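Numley Field pre-season safety inspection
Football stadium, home and visitor sides
Date of walk: 27/04/2018
Inspected by: Temitope Lawal
Reviewed by: Chidubem Okafor, athletics office

Ratings: OK, Fix (before first home game), Stop (do not use until repaired)

1. Playing surface
Turf seams: OK
Goal post pads: Fix
Sideline markings: OK
Comments: The north post pad has a split along the back and the bottom strap is missing. Same split was written up in February and taped. Tape is coming off. Order a new pad from Piltus and do not tape it again. Crown of the field drains fine after the rain last week. Sprinkler head near the 40 on the visitor side sits high and needs to be reset flush with the turf.

2. Bleachers, home side
Foot boards: OK
Guard rails: Fix
Aisle steps: Fix
Comments: Two loose bolts on the top rail, section C. Non-slip strips are worn smooth on the lower steps of sections A and B. Row letters have faded and ushers have asked for them to be repainted. Not a safety item but should be done at the same time as the strips.

3. Bleachers, visitor side
Foot boards: Stop
Guard rails: OK
Aisle steps: OK
Comments: Foot board in row 6 has a crack running in from the end cap. Row is roped off. Wosimia quoted 30 days for the replacement board, which gets us there well ahead of the first scrimmage. Keep the rope up through graduation, and tell the band director, who sometimes seats the drum line on that side.
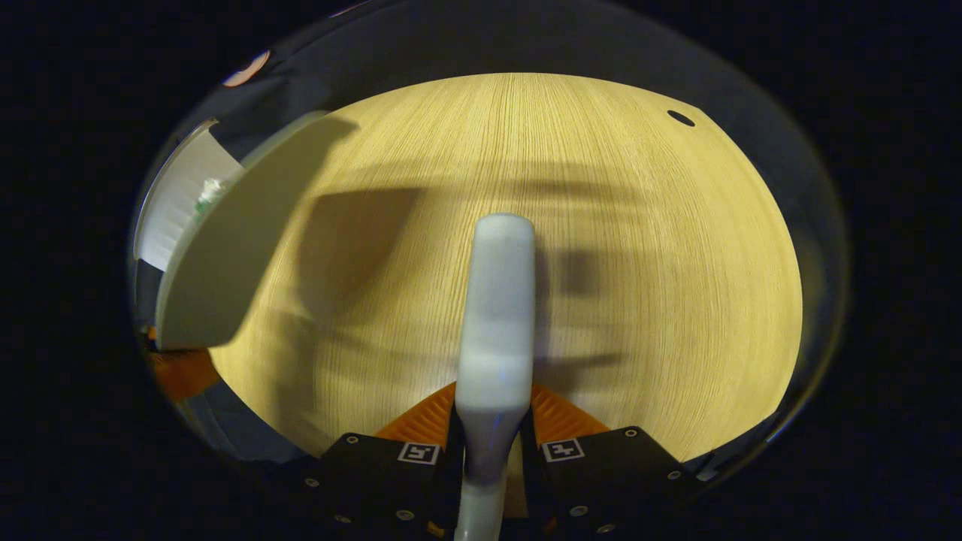
4. Lights and power
Pole lights: OK
Press box panel: Fix
Extension cords: Fix
Comments: All banks came on and reached full brightness. The cover on the press box panel does not latch. Three cords in the press box have taped repairs and should be thrown out. Concession stand outlets tripped correctly when tested.

5. Gates and exits
Main gate: OK
East gate: Fix
Exit signs: OK
Comments: East gate drags on the asphalt and takes two people to open. This is the ambulance gate, so it goes to the top of the list. Chukwu can rehang it but needs the lot clear of cars. The padlock key was not on the ring in the field house. Found later in the coach's office. Please make a copy and leave it on the ring.

6. First aid and weather
AED in field house: OK
First aid kits: Fix
Lightning horn: OK
Comments: Pads on the AED are in date. Home bench kit is short on cold packs and gloves. The horn could be heard nearly 60 yards past the far parking lot.

Follow-up walk to be set once the east gate and row 6 are done. Send questions on any item to C. Okafor.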